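Calibrating a taped grid so two arms and four cameras agree

Posted 14th March in Workshop Notes, Zelelbridge robotics bench

Every vendor will tell you that hand-eye calibration is a solved problem. You wave a printed board in front of the camera, press a button, and out comes a transform with a very small error printed beside it. I have stopped trusting that number. It tells you how well the solver explained the views you gave it. It does not tell you whether the gripper will end up over the thing you asked it to pick.

So this page is about checking. I assume you already have intrinsics for your cameras and some kind of first guess at where each robot base is. What you want now is one table frame that both arms and all the cameras share, and a way to find out when it has gone bad. We use blue tape and a pink marker. It is cheap, it is slow, and it has caught more mistakes for us than any report file.

What you need

Two arms, or one if that's all you have
A covered surface with a tape grid on it
A marker with a cap, gripped the same way each time
Your planner, in whatever state it's in
A notebook or a spreadsheet

Step 1: Lay the grid, and don't believe it

Put the tape down with a long straightedge if you have one. Then accept that the lines will still be off. Tape stretches, and it drifts sideways by a few millimetres over the length of a table. I have seen people treat the grid as ground truth, feed the nominal cell size into the solver, and then spend a week chasing an error that lived in the tape.

The grid is for finding things again. Name the crossings by row and column, starting from whichever corner is easiest to reach, and write the names down. What matters is that "C3" means the same physical spot to the person at the pendant and the person at the keyboard.

Step 2: Touch points with the first arm

Grip the marker and leave the cap on for the first pass. Measure the offset from the tool flange to the tip and enter it as a tool. If you grip it crosswise between the fingers to start with, you get an easy check on finger centring, but you can't touch a point with it that way, so turn it upright before you record anything.

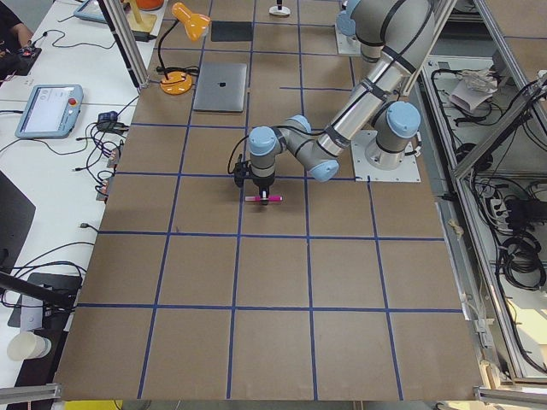
Jog to each crossing slowly, stop just above the paper, and save the pose. Four crossings is the minimum I would accept and they should be spread as far apart as the arm can reach comfortably. People bunch them up near the middle because the jogging is easier there. Then they wonder why the far corners are out.

Save joint angles as well as the Cartesian pose. If you find out later that your tool offset was wrong, joint angles let you recompute everything without touching the robot. We lost most of a day in February because I had saved only poses, and all of them had the wrong offset baked in.

Step 3: Fit a plane and look at the leftovers

Fit a plane to your touched points. Look at how far each one sits from the plane before you look at anything else. If one point is way out, you probably bumped it or read the height badly. If they are all out in a smooth pattern, your table cover is bowed or the tool offset is tilted.

Our own tooling for this is a set of scripts we call Jolent. It is not clever. It reads a file of joint angles, runs forward kinematics, fits the plane, then writes the table frame. I mention it only because I wrote the first version with a sign error that cancelled itself out on a symmetric set of points and showed up on every other set. Use lopsided points when you test your own.

Step 4: Bring in the overhead views

Now mark the same crossings in each fixed camera. You can click them by hand. We tried automatic line detection and went back to clicking, mainly because the detector was very keen on cables and on the edges of anything shiny. It also liked to find two lines for every strip of tape, one per edge, and then pick a different edge in each picture.

If you do use a detector, fit both edges and take the centre line. And put a few everyday things on the table before you judge it, because it won't get a bare grid in real use.

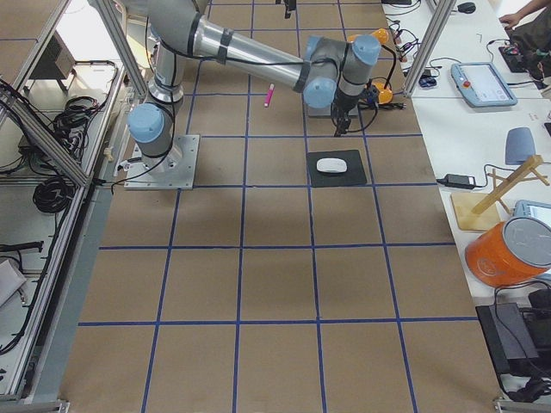
Mouse on its pad under the gripper, with the marker lying on the paper nearby.

Solve for each camera pose against the touched points from Step 2, using the measured positions. Don't use the nominal grid. Then project every crossing back into the view and look at it with your own eyes. A mean error can look fine with one corner badly wrong, and a picture with dots drawn on it will show you that in a second.

Some things to check if the dots don't land:

Row and column swapped in one file
Camera resized somewhere between capture and solve
Distortion applied twice (this one is common, and it looks almost right)
Points touched by one arm but stored in the other arm's base frame

Step 5: The wrist camera

This is where I get most suspicious. A wrist camera moves, so an error in its mounting transform gets hidden by errors in everything else. You can have a bad mounting transform and a bad table frame that agree perfectly well from one pose.

The cure is to look at the same crossing from several poses that differ in rotation as well as position. Pure sliding back and forth won't separate the two. Tilt the wrist, twist it, go high, go low. We use 55 poses, spread over the reachable part of the table. That is more than most guides ask for. I don't care. 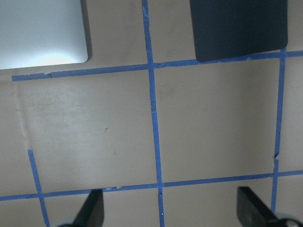

Check the fingertips too. If your fingers show up in the view, you have a free test: project the point between the tips using your kinematics and see whether it falls between them. Do it with the gripper open and again with it closed. If the point wanders between the two, the finger model is wrong, and no amount of camera work will fix it.

Mask the fingers out before you run any detection on the tape. Dark finger edges make very good straight lines, and they stay put in every view, so a solver will happily treat them as the best feature it has.

Step 6: Tie the two arms together

Each arm now has its own idea of the table frame. In theory, chaining base to table to base gives you the transform between the arms. In practice, each of those fits has its own error and they add up.

Give the marker to the second arm, hold it upright, measure the tool offset again (yes, again, a different grip is a different tool), and touch the same crossings. Compare the positions in the shared frame. If the two arms disagree by a constant shift, suspect the tool offset first. If the gap grows as you move across the table, suspect a rotation in one of the base fits.
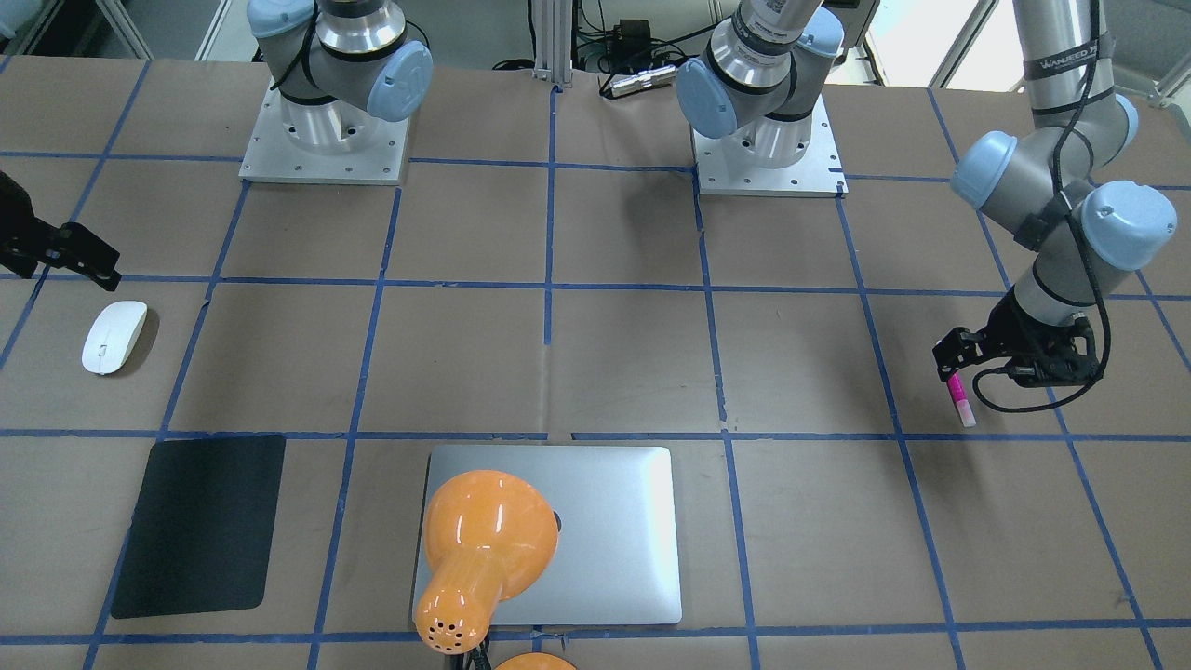

Don't average the two answers to make the gap smaller. I have seen this done in a commercial package, and it gives you a frame that is wrong for both arms. Find out which one is off and fix that.

While you're at it, look at what the planner thinks is on the table. Ours was trusting a collision model that knew the tabletop and both arms and nothing else. A laptop or a lamp left in the work area simply didn't exist as far as it was concerned. Either add boxes for whatever lives there or clear it off before you let a path run at speed.

Step 7: Write a check you will run every time

The calibration you did is only good until someone leans on a mounting plate. So write a short check and make it run at startup. Ours goes to 5 crossings, hovers, and compares the tape seen by each camera with where it ought to be. If any one of them is past the limit, the program stops and says which one.

A warning is no use here. We had a warning for a while and everyone, me included, clicked through it. The log file had 3,092 of them by the time I went looking.

Pick the limit from your task. If you're placing things into a cell of the grid you can be generous. If you're closing two fingers on something narrow you can't. I'd also keep the old results instead of overwriting them, because a slow drift over weeks tells you something different from a sudden jump.

What I still don't trust

Temperature, for one. The arms shift a little as they warm up, and I haven't measured it properly. Run the check after the arms have been moving for a while if you can.

I also have my doubts about learned pose refinement. We tried a package called Henberg that promised to correct the residual error from task footage. It improved the number it was scored on. When I ran the marker test afterwards, the tip was no closer to the crossings than before -- a bit worse at the far side of the table. It may do better on another setup, and if you try it, touch the points before and after with the same grip.

The next page in this set covers the Rahimi planner settings we use for two arms in one space, including the ones I'd leave switched off.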